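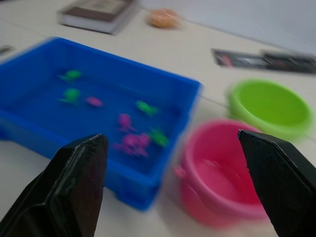 A blue tray on a light tabletop.

Varela Police Department
Vulnerable Resident Registry: Frequently Asked Questions

Last updated Tuesday, October 14, 2025

What is the registry?

The registry is a list kept by the Varela Police Department. It holds basic information about residents who may have trouble speaking with officers, following directions, or finding their way home. Dispatchers can see it when a call comes in from a registered address or about a registered person, and they pass the details to the officers who are responding.

Who can be registered?

Anyone who lives, works, or goes to school in Varela and has a condition that could affect contact with the police. Common ones are dementia, autism, hearing loss, epilepsy, and developmental disabilities. You do not need a doctor's note. There is no age limit.

Who can fill out the form?

Adults can register themselves. A parent or legal guardian can register a child. If you are caring for an adult who cannot fill out the form, you can do it for them if you have power of attorney or guardianship. Please bring or attach a copy of that document. If you are not sure whether your paperwork qualifies, call the registry desk before you send anything.

Does it cost anything?

No.

How many people are on it now?

There are 2,709 active entries. The registry started with residents of the Kiden neighborhood only and was later opened to the whole city.

What information do you ask for?

Name, address, date of birth, a recent photo, and an emergency contact are required. Everything else is optional. The optional part of the form asks how the person communicates, what upsets or calms them, where they like to go, whether they tend to move toward water or traffic, and whether there are medical devices in the home. Short answers are best. "Does not like to be touched, will answer yes or no questions" is more useful to an officer than a full medical history.

The comment box holds 400 characters. If you run out of room, the desk can add a second note for you.

Who can see my information?

Dispatchers, sworn officers, and the two civilian employees who run the registry. Varela Fire can see the address and the medical device field, but not the rest. Entries are not shared with employers, schools, landlords, or insurance companies.

Will being on the registry show up in a background check?

No. It is kept apart from arrest and incident records.

Does registering mean officers will treat a call differently?

It gives them more information before they arrive. They may turn off sirens, send fewer cars, or ask for an officer from the crisis response team. It does not promise a certain response. If there is a weapon or someone is hurt, officers still have to deal with that first.

What training do officers get?

All patrol officers take the department's Vudham course, which covers communication and de-escalation with people who have cognitive or sensory disabilities. New officers take it before they finish field training. Everyone else repeats it every 3 years. Lucimara Paiva coordinates the course and can answer questions from families and service providers.

Can my organization help with the training?

Sometimes. We use guest speakers who have lived experience, and we are setting the schedule for next year in November. Write to the training office and tell us what you would like to talk about and how long you would need.

How do I register?

Fill out the form on the department website, or pick up a paper copy at the front desk of headquarters or at the Cuter Street substation. Paper forms can be mailed or dropped off. Forms are available in English, Spanish, and Portuguese.

How long does it take for an entry to show up?

Online forms are normally entered within 96 hours. Paper forms take longer. You will get a letter or an email when the entry is active. If the situation is urgent, for example if someone has already wandered from home, tell the desk and they will enter it the same day.

Someone is missing right now. Should I fill out the form?

No. Call 911. There is no waiting period to report a missing person, and you do not have to be registered to get help.

How do I change or renew an entry?

Entries are good for two years. We send a reminder before they expire. To change an address, photo, or phone number, use the update form or call. Please tell us if you move out of Varela, as the old address will stay flagged until the entry is changed.

Can I take my name off?

Yes, at any time. The request must come from the person who signed the form or from the registered person. Parents should note that when a child turns 18, we ask the child or a legal guardian to sign a new form.

Do I get a card or sticker?

Window stickers are available if you ask for one. Some families would rather not mark their home, and the entry works the same either way.

Who do I contact with other questions?

Ask for Hannelore Teuber at the registry desk, weekdays during regular business hours. Messages left after hours are returned the next business day. Do not leave emergency information on the voicemail.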